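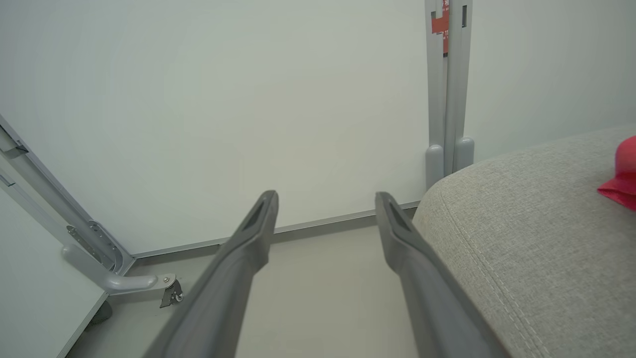

Back from Hartono with the keys at 10 and started on the corner straight away, as I'd told Drita I would. The plan was floor first, then furniture, then clothes. I swept along the wall twice and did the gray strip at the bottom of it with a damp rag and the old toothbrush, which took longer than the floor did. Pale floors show everything. I also went around the little caster with the dark wheel, the one under the rounded arm on the left, and wound a hair out of it with tweezers. I did not take the wheel off. The bolts on that frame are small and I only have the big wrench here, the other set being in the box marked KITCHEN for reasons I can't remember. The tall stand on the right with the red label stayed where it was. I thought about peeling the label off and decided it would leave glue.

Stopped for bread and cheese. Drita Todorova called while I was eating to say the curtain rod had come in at Clurken and they would hold it until the end of September. It costs 132, more than I wanted to spend, but the cheaper one was too short and the one after that was brown. She will pick it up if I pay her back this month. I said yes. She asked if the walls were still as bare as when she saw them and I said yes to that too. She thinks they need a picture. I think they need leaving alone until I know where the lamp goes.

After that I went through the box of papers and threw most of it out. Found the gas bill I had been looking for since spring and the receipt for the boots. Kept both. Found 627 written on the back of an envelope in my handwriting with nothing next to it. It isn't the old apartment and it isn't a price I recognize. I put the envelope in the drawer in case it comes back to me.

The afternoon was slower. It got warm, I had the window open, and someone down the street was cutting tile for most of an hour. I moved the two chairs out to the hall so I could get at things, then had to climb over them each time I wanted water. Should have moved them farther. The second one has a loose back leg, so I turned it upside down and put glue in the joint and tied string around it. It has to sit overnight.

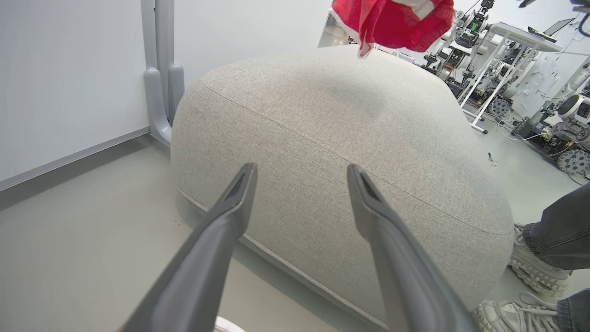 Laundry is the part I keep putting off. I have never had a proper place to sort it, and at the old apartment I did it on the bed, so nothing got finished until I wanted to sleep. Now I use the pouf, which is a good height if I sit on the floor, and wide enough on top to fold a shirt. It is not very flat, so a pile leans after four or five things. The red one with the white trim ended up there all bunched up, like it always does, and I still haven't decided if it goes with the colors or by itself. Last year it turned two pillowcases pink. The pouf is such a light gray that I don't want anything damp and red lying on it, so by itself, I think. I ran the vacuum nozzle around the seam at the top and along the piping at the bottom. Plenty of crumbs came up from the bottom edge.

Did two loads in the end, dark things and towels. The towels are stiff because I forgot the softener again. Put it on the list with light bulbs, string (used the last on the chair), and a small set of wrenches.

Walked down to Rarnine for the list before they closed. They had everything except the bulbs. Came back by way of Olley and the bridge, and counted the steps up from the river because Drita and I had argued over it. I got 311. She says 10 fewer. One of us is counting the landings.

Supper was eggs and the rest of the bread. My knees hurt from the floor. The red thing is going to wait until tomorrow, along with the drawer that sticks and the letter to the bank. Chairs are still in the hall. Set the alarm for 6 so I can check the glue and untie the leg before work.

September, evening
By Yaroslav Boiko
Last updated: September

Home Diary Older Newer Archive Contact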